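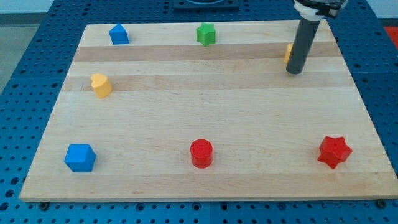
Robotics Club > Handbook > Bench 2 > Setting Up the Sorting Task

March, Delwyn Lowther

4. Preparing the board and blocks

This section covers the block sorting task for the Cistlow student league. Complete section 3 (power and emergency stop) first. Two students are needed: one at the pendant, one at the bench.

4.1 Before you start

Check that the arm is in the park position and the pendant shows HOLD. Sign the bench log. The saved program for this task is SORT_B, written by Hinata Onishi. Do not edit it. Copy it to your team folder and rename the copy.

CAUTION: Keep hands off the board whenever the pendant shows RUN, including at reduced speed.

4.2 Placing the board

1. Set the wooden board on the blue perforated table with the planks running left to right as seen from the operator side.
2. Push the board against the stops and check that it does not rock.
3. Wipe the board with a dry cloth. Do not use spray cleaner.

Note: Small marks in the wood are normal. Do not sand them out. Report any raised splinter to Themis Tzavaras.

4.3 Placing the blocks

4. Take the seven blocks from the Verkico tin: cube, cylinder, heart, house, two stars and the plain yellow block.
5. Spread them over the board. For practice, any layout is allowed if the finger can pass between neighboring blocks.
6. Stand the blue house block upright with its point at the top.
7. Leave the other blocks at whatever angle they land. Squaring them up makes the run easier than the league version and the time will not be accepted.

4.4 Checking finger height

8. On the pendant, set speed to 48 mm/s.
9. Jog the arm to the right rear of the board and lower it until the tip of the gray finger is just above the wood.
10. Read the Z value. It should be 187. If it is off by more than 2, stop and repeat the zero procedure in section 3.6.
11. Raise the arm to Z 200 and save the point as SAFE.

CAUTION: Never zero the finger on top of a block. Last term's collision began this way and cost the club almost 846 dollars in parts.

4.5 First run

12. Clear the bench, call out "running," and start your copy of SORT_B in single-step mode.
13. If a block tips over, press HOLD and wait for the pendant to confirm before reaching in.
14. Record the result under your team name, Sisteck or Valdebenito.

Faults during a run are listed in section 6. For pendant access codes, see Ewan Rakena.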